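Gripper Stop Fault on the Bin Picking Cell: Frequently Asked Questions

Last updated 9 January 2026 by Shengli Liang, Tikcombe test lab

Many users of the Rastogi cell wrote to us after the June software update. The same questions come again and again, so I collected them on one page. Please read it before you open a ticket.

What is the fault, exactly?

The arm goes down into the bin, the fingers close on an object, and then the controller reports "grip lost" and stops all motion. The object is still between the fingers. The arm stays low in the bin and does not accept a new pick command until somebody clears the message.

How often does it happen?

In our lab we ran 70 picks with the old settings and had the fault in 29 of them. This is much too often for normal work. After the changes described on this page we repeated the same 70 picks and it did not come back. We will continue to test, so please do not read this as a guarantee.

Is it dangerous?

The stop itself is safe. The danger comes after it. When the arm stands still, people think that it is finished and they put a hand into the bin to free the object. But the motors are still under power, and when the message is cleared from the panel the arm makes a short upward move. Ashok Rathore had his glove caught in this way. He was not hurt, but we treat it as a serious event and we ask you to do the same.

What must I do when the arm stops in the bin?

Press the emergency stop first. Wait 20 seconds. Then open the fingers with the manual release and take out the object. Only after your hands are outside and the area is clear, you can release the emergency stop and clear the message.

Which objects cause the fault?

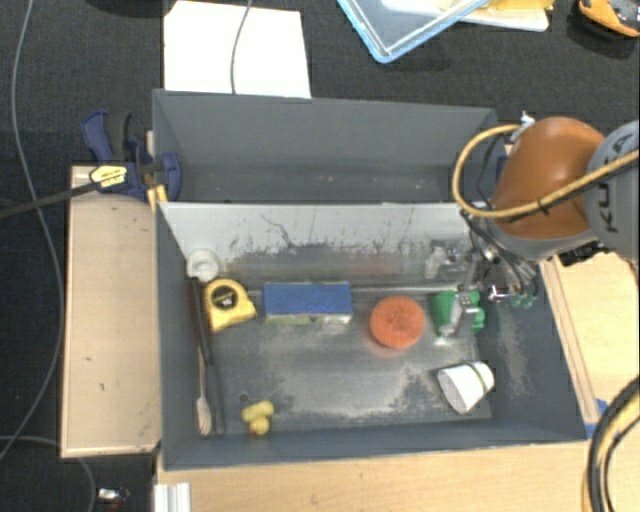 Soft objects are the most difficult, in our experience. The controller decides "grip lost" when the force at the fingers falls quickly, and a soft object gives way a little after the fingers close. For this reason we test with a mixed bin, where a sponge and a paper cup lie together with harder things like a tape measure and a fork. If you only test with hard parts, you can work for weeks without seeing the fault.

Which setting should I change?

Open the grip page and find "force drop delay". The update set it to the lowest value. Set it to 40 and save. The value is kept after a restart, but not after a factory reset.

Can dust on the bin floor be the reason?

We thought so at the beginning, and Tassanee Thongsuk spent a long time on this idea. She cleaned the bin before every pick and the result was the same. Cleaning is still good for the finger pads.

Do I need to replace the gripper?

No. Two customers already ordered a new one from Clorach, and the fault stayed. Please change the setting first.

When will there be a corrected version?

Naveen Sachdeva is preparing it now. I do not have a date. The new version will also ask for a confirmation before the upward move.

Where do I report a stop?

Use the Pliltow service form and attach the controller log. Please write which object was in the fingers and if any person was near the bin.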